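The Stone Skeptic: Francine Dhillon on Labels, Price Tags and the Word "Natural"

Francine Dhillon keeps a tray of rings on her workbench that she won't sell. Every one came in with a story attached, and in her opinion every one of the stories was wrong. She has been repairing and appraising silver and stone jewelry for 20 years, and she has reached the point where a certificate makes her more suspicious than a blank box.

"People hand me the paper before they hand me the ring," she says. "I put the paper face down. Let me look at the thing first."

The ring she picked up while we talked had been sold as untreated turquoise, at $560. She turned it over twice and pointed to the edge of the bezel, where a faint line of shine ran around the stone. Resin, she thinks, though she wouldn't swear to it without a lab. The owner's cousin bought what looks to be its twin at a different show for $278.

"Same cut, same back plate, same little rope border. So which one is the real price? My guess is neither."

I asked whether treated stone is really such a problem. Plenty of turquoise is too soft to wear without some help, and a stabilized stone can last for decades.

"I have no quarrel with it," she said. "I wear it. My quarrel is with the tag. If you write natural, I want to know what you mean by natural. Came out of the ground? So did the gravel in my driveway."

She is no easier on mine names. Two that come up a lot in her shop are Murkard and Stakano, both used by dealers as if they settled the matter. Dhillon says she has seen green stones, blue stones and one nearly white stone all sold as Murkard, with webbing and without. When she asks how the seller knows, the answer is usually that the last seller said so.

"And he got it from a guy with a coffee can full of rough. I would love to meet that guy. He must be two hundred years old by now."

I've heard dealers say they can name a mine by eye, and I put that to her. She shrugged. Some can narrow it down, she said, if they have handled a lot of material from one place. She has tried it herself with stones she knew the history of and was wrong often enough to quit doing it for money.

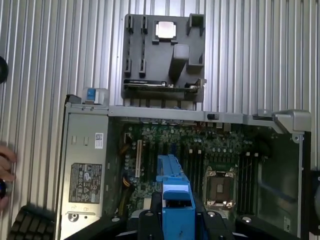 What the hallmark will and won't tell you

A stamp on the inside of a shank is better evidence than a story, but Dhillon wants buyers to calm down about it. Sterling means the maker says the silver is 92.5 percent pure. It doesn't say who cut the stone, or where, or whether the top of the ring was made on the same bench as the band.

She showed me a cuff marked Hirano, a name she connects with a small workshop that put out good stamped pieces and then, she says, a lot of less good ones. The stamp is identical on both.

"Look at the solder. Look at the inside, where they figured you wouldn't. A careful person is careful back there too — or at least wipes up." The cuff she had in her hand was lumpy along the seam. She has had it priced to her as early work. She doesn't believe it.

Does she ever take a maker's mark at its word? Sometimes, she said, when the piece agrees with it.

Would a lab help?

For an expensive stone, yes. For most of what walks in, the test costs too large a share of what the ring is worth, and people don't like the answer when they get it. Dhillon sent one pendant out for a customer who had bought it at the Clamby show in October. The report came back as dyed magnesite. The customer asked for a second report.

I wondered if all this doubt had taken the fun out of it for her. She thought about that while she hunted for her loupe, which was under a polishing cloth.

"No. I bought a ring last month. Ugly thing, green, cracked across the middle, no stamp. The woman said she had no idea what it was." She held out her hand to show me. "I paid her what she asked."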